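Search this site
Search
Donbridge Neighbours Newsletter

Out of the airing cupboard

17 March 2019
By Renu Pathak

I finally did the towels. Those of you who came to the February coffee morning will remember me going on about the state of my airing cupboard, and Sumathi Gowda telling me (quite loudly, over the shortbread) that if I was going to moan about it every month I might as well write it up for the newsletter when I'd sorted it. So here I am, sorted, more or less, and with a very stiff neck from reaching into the back of the top shelf.

We moved to Donbridge from Eltham with a van full of linen, and I don't think I had thrown out a single towel in all the years before that. There were bath sheets from our wedding, swimming towels with name tapes sewn in, a whole pile of flannels that had gone like cardboard, and those tiny fringed guest towels which no guest of mine has ever dared to use. You open the door and something falls on your head. My husband had taken to getting his towel straight off the clothes horse so he didn't have to go in there at all!

So one wet morning I took the lot out and carried it down to the kitchen table in armfuls. I'd planned on an hour. It took the whole of the day and a bit of the next, partly because I kept stopping to make tea and partly because my sister rang in the middle of it and wanted to know if I still had Mum's tablecloth from the Iyengar sale (I do, it was under the beach towels, and no, she can't have it).

I had three piles to begin with: keep, give away, and cut up for rags. It sounds simple and it was, for the first ten minutes. Then you get to the ones that are a bit thin but a nice colour, or a bit rough but a good size, and you start a fourth pile for those, and then the fourth pile is bigger than all the others and you've got nowhere to put your cup. 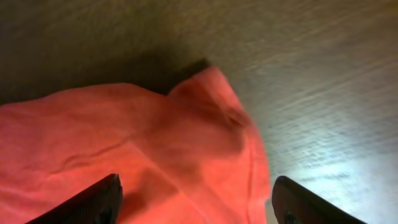

Rags are the pile I've got strict about. I used to keep every old scrap of cloth on the grounds that it would come in for something, and then go and buy a packet of dusters anyway. Now a thing only goes in the rag bag if it's soft and I can picture myself using it within the month, on the windows or the bike or the inside of the oven door. Colour helps me more than I expected. A coral-red cloth bunched up in a heap on a pale wooden table is very hard to lose, and I've decided the bright ones will be for the kitchen and the drab ones can live under the sink in the utility room with the shoe polish. A word of warning about reds, though – wash them on their own the first few times. I once did a whole load of my son's school shirts a delicate shade of prawn and he has never let it go.

For cutting up, I use the big dressmaking scissors and go for squares of whatever size the towel will give me. Sumathi tears hers. She nicks the edge and rips, and says it's very good for the temper, but I found I had fluff in my eyebrows afterwards. If you do cut, run a zigzag stitch round the edges before the first wash or you'll be picking threads out of the machine filter for weeks. I didn't bother with the oldest ones and I've regretted it.

The folding I did last of all, and I do have opinions on this. Long edges in to the middle, then in half, then in thirds, with the fold facing out so you can pull one from the stack and leave the rest standing. My mother did hers in quarters and stacked them flat and I have honestly tried, but they lean. Hand towels I roll, and they go in the old bread crock on the bathroom windowsill. Flannels just get chucked in a basket. There's a limit.

Quite a few of you asked where to take the ones that are past using at home. The Worgate animal shelter will have towels and small blankets in any colour as long as they're clean, and they don't mind a bit of fraying. They can't take pillows, duvets or anything with buttons. Ring the bell at the side gate and someone will come out to you. I took two bin bags and was rather sorry to see the stripy ones go, if I'm truthful, but I expect some spaniel is very pleased.

I've also got a bag of spare squares, washed and ready for the cleaning morning at the hall, so please don't bring your good tea towels from home this time. Anyone who would like a few for themselves can help themselves from my porch. They're in the blue crate next to the wellies.

Next on my list is the drawer under the spare bed. I haven't looked in it for years and I'm told the other half of the beach towels may be in there.

Renu

Contact the newsletter team | Copyright 2019 Donbridge Neighbours | Back to top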